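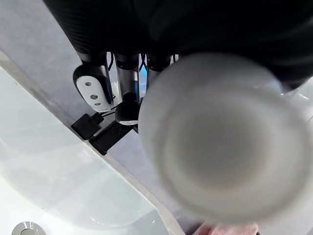
Fig. 1. White cup beside the sink.

Can a machine tidy a bathroom yet? My project at Edmont began with that question, and I'm still very fond of it.

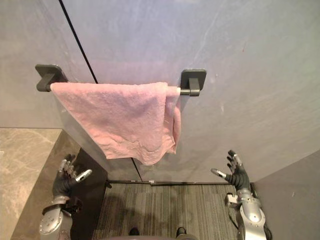 Towels and hands

Terry cloth is hard to plan for – it folds wherever it likes. Four fingers seem plenty until you think about all that 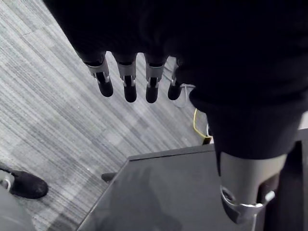
softness, and I would gladly spend all of March on grip alone.

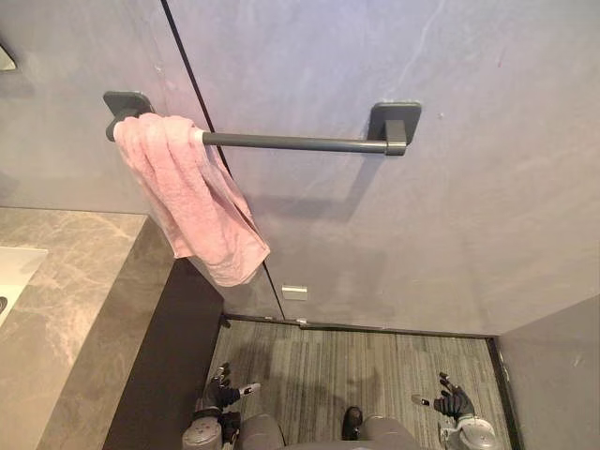

Fig. 2. Pink towel bunched at the left end of the bar.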